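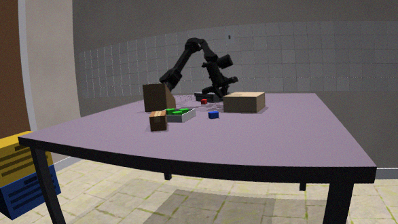 Casimiro Bermúdez wollte nach der letzten Stunde wissen, warum wir einen ganzen Nachmittag auf Pappe verwenden, das Zeug bestehe doch bloß aus Papier und Kleister. Stimmt, und gerade deshalb ist es so spannend!

Lesezeit: 3 Minuten

Materialkunde Verpackung
Skript zur Einheit 3: Wellpappe

1. Aufbau

Wellpappe besteht in der einfachsten gebräuchlichen Form aus drei Papierbahnen: zwei glatten Deckenpapieren und einer gewellten Bahn dazwischen. Verklebt wird an den Wellenspitzen, meistens mit Stärkeleim. Jede einzelne Bahn könnt ihr mit zwei Fingern knicken. Zusammen ergeben sie eine Platte, die sich gegen Biegung erstaunlich wehrt, weil die beiden Decken auf Abstand gehalten werden. Wer in Statik aufgepasst hat, erkennt den Doppel-T-Träger wieder - nur eben aus Papier und viele Male nebeneinander.

Zu den Begriffen, die in der Klausur sitzen müssen:

einseitig: eine Decke, eine Welle (lässt sich rollen, beliebt zum Einwickeln von Flaschen)
einwellig: zwei Decken, eine Welle
zweiwellig: drei Decken, zwei Wellen
dreiwellig: vier Decken, drei Wellen, für schwere Güter

Bei den Deckenpapieren unterscheidet man vor allem Kraftliner (überwiegend Frischfaser, lange Fasern, hohe Reißfestigkeit) und Testliner (überwiegend Altpapier). Bitte nicht von der Farbe auf die Sorte schließen, Testliner wird oft eingefärbt. Reißt lieber eine Ecke ab und schaut euch die Fasern unter der Lupe an, das ist ein herrlicher Anblick.

2. Wellenarten

Die Buchstaben sind leider nicht nach Größe sortiert. A ist grob, B ist fein, C liegt dazwischen und kam historisch später dazu, E ist noch feiner als B. Grobe Wellen federn gut und geben dem Karton Höhe in der Wand, feine Wellen lassen sich schöner bedrucken und halten punktuellem Druck besser stand. Bei zweiwelliger Ware kombiniert man gern, etwa B und C zu BC. Die grobe Welle übernimmt das Polstern, die feine sorgt für eine ruhige Außenseite.

Stela Pascu hat uns dazu Musterstreifen aus dem Werk Vasiliu mitgebracht, sie liegen im Schrank neben der Tür. Nehmt sie in die Hand! Kein Diagramm ersetzt das Gefühl, wenn man eine A-Welle zwischen Daumen und Zeigefinger zusammendrückt und kurz danach eine E-Welle.

3. Kräfte

Wellpappe hat eine starke und eine schwache Richtung. Stehen die Wellen senkrecht, wirken sie wie lauter kleine Säulen. Liegen sie quer, faltet sich die Wand schon bei mäßiger Last. Beim üblichen Faltkarton (FEFCO 0201, vier gleich lange Bodenklappen und vier gleich lange Deckelklappen, wobei sich die äußeren in der Mitte treffen) laufen sie deshalb in den Seitenwänden von unten nach oben.

Zwei Prüfungen kommen immer wieder vor:

ECT, Kantenstauchwiderstand: ein kleiner Streifen wird hochkant belastet, bis er einknickt.
BCT, Stapelstauchwiderstand: der fertige, verschlossene Karton kommt leer in die Presse.

Unser Kartonmodell Mitik versagte in der Übung bei 271 Kilogramm. Für die Praxis heißt das keineswegs, dass man so viel daraufstellen darf. Der BCT-Wert gilt für Minuten, ein Lagerstapel steht Wochen, und Papier kriecht unter Dauerlast. Dazu kommt die Luftfeuchte. Nach einem schwülen Tag im August hat derselbe Karton spürbar weniger Reserve als im geheizten Raum.

Den größten Teil der Last tragen die Ecken. Ein Stapel, der sauber Ecke auf Ecke steht, nutzt das aus. Im Verbund gestapelt, also versetzt wie Mauerwerk, rutscht er zwar weniger leicht auseinander, trägt aber deutlich weniger. Auch Überstand an der Palettenkante kostet Tragkraft - ein Klassiker, den ihr auf jedem zweiten Ladehof findet.

4. Rillen, Schlitzen, Kleben

Gefaltet wird nur dort, wo vorher gerillt wurde. Die Rille drückt die Welle flach und gibt der Decke einen Weg vor. Zu schwach gerillt, wandert der Knick und das Innenmaß stimmt nicht mehr. Zu stark gerillt, platzt die Außendecke, besonders bei trockener Ware mit hohem Altpapieranteil. Radu Sandu hatte beides auf einem einzigen Zuschnitt, wir haben ihn aufgehoben.

Maße werden immer als Innenmaß angegeben, Reihenfolge Länge, Breite, Höhe. Die Materialdicke kommt bei der Konstruktion dazu!

Bis zum nächsten Mal

Bringt bitte einen gebrauchten Versandkarton mit, gern verbeult. Trennt ihn an der Klebelasche auf, legt ihn flach hin und zeichnet die Wellenrichtung mit Bleistift ein. Aufgabe 11 im Übungsheft gehört dazu, Aufgabe 2 könnt ihr weglassen. Fragen zur Presse beantwortet Socorro Ospina.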